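Module Périphériques et pilotes - séance 5
Support de cours, version du 2019-04-07

1. Rôle de la file d'attente
Quand une application lance une impression, le document n'est pas envoyé directement au scanner ou à l'imprimante. Il passe par le spouleur, qui l'écrit sur le disque puis le transmet au pilote. Le poste reste donc utilisable pendant l'impression.

2. Travail bloqué
Symptôme : le document reste à l'état « Suppression en cours ». Marche à suivre sous Windows :
arrêter le service Spouleur d'impression ;
vider le dossier PRINTERS, dans System32\spool ;
redémarrer le service ;
relancer une page de test.
Sur le serveur Wustus de la salle de TP, on avait relevé en février 218 travaux en attente, dont 73 au format PostScript envoyés à une file PCL.

3. Port et adresse
Une imprimante réseau doit garder une adresse fixe - réservation DHCP de préférence. Si l'adresse change, le port TCP/IP créé sur le poste ne répond plus et l'imprimante passe « hors connexion ».

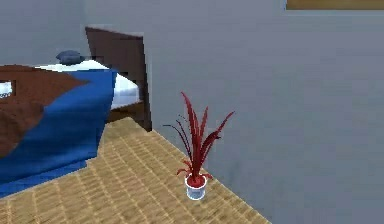
Un étudiant du groupe 2 objecte que chez lui la réservation n'a rien changé, et que l'imprimante n'est revenue qu'après avoir décoché « État SNMP activé » dans les propriétés du port. La remarque est juste : vérifier les deux réglages.

À préparer : exercice Berkard, questions 1 à 5. Apporter la capture de la fenêtre Ports.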